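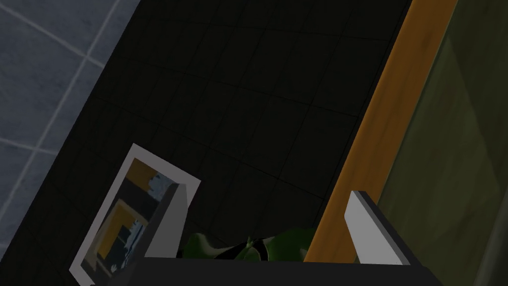 4.2 The simulation kit under review

The second product we looked at was the Drellow household kit, sold by Imell on a yearly licence. It comes as a set of simulated rooms, a model of a two-armed robot, a control interface and a scoring tool. We used the version current in March and made no changes to it apart from turning off the automatic updates. The first product, Rolley, was run on the same workstation and is covered in Section 4.1.

Each Drellow room is built from a template. The furniture stays in place, while surface colours, floor patterns and small objects are drawn again for every episode. Imell's documentation says that this is meant to stop a trained policy from relying on one particular look. In practice the draws are quite bold. A cabinet may have doors in several unrelated colours, and wood, tile and plain paint are mixed freely across walls and tops. We found this useful for testing but tiring for the people who had to label episodes by eye.

We ran 405 episodes of the tabletop and sideboard tasks. An episode ended when the scoring tool reported success, when the operator gave up, or when 50 seconds of simulated time had passed. All operators had at least 18 hours of practice with the kit before their episodes were counted. Figure 3 gives two views from the same room, (a) from close to one gripper and (b) from above the torso, looking out over both arms. 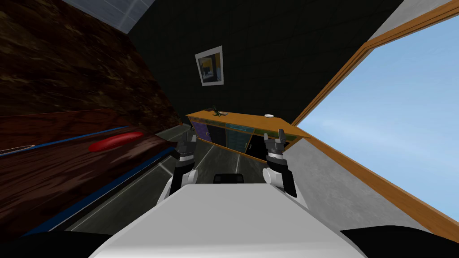

The views matter for the comparison with Rolley, where the operator has one fixed view of the room. With Drellow the operator can switch between the body view and the gripper views at any time. Most of our operators used the body view to bring the arms near the furniture and changed to a gripper view for the last part of the reach. Two of them kept to the body view throughout and had more missed grasps on small items, although the groups are too small to test.

Three faults came up often enough to report. Dark objects on dark surfaces are hard to make out in the gripper view, and the kit has no brightness control for a single camera. The body view tilts with the torso, so the horizon can end up at a steep angle during long reaches – several operators asked for a level view and there is none. Lastly, the scoring tool checks only the final position of an object. An item that has been knocked into the right place counts the same as one that has been picked up and set down. We rescored these episodes by hand, following the method of Tripathi, with Jade Bloxham as second rater.

Support was good. Imell answered our questions within a few days and supplied a patch for a fault in the episode log. The patch was installed before the counted runs began.

Figure 3. Simulated room in the Drellow kit: (a) gripper view, (b) body view with both arms.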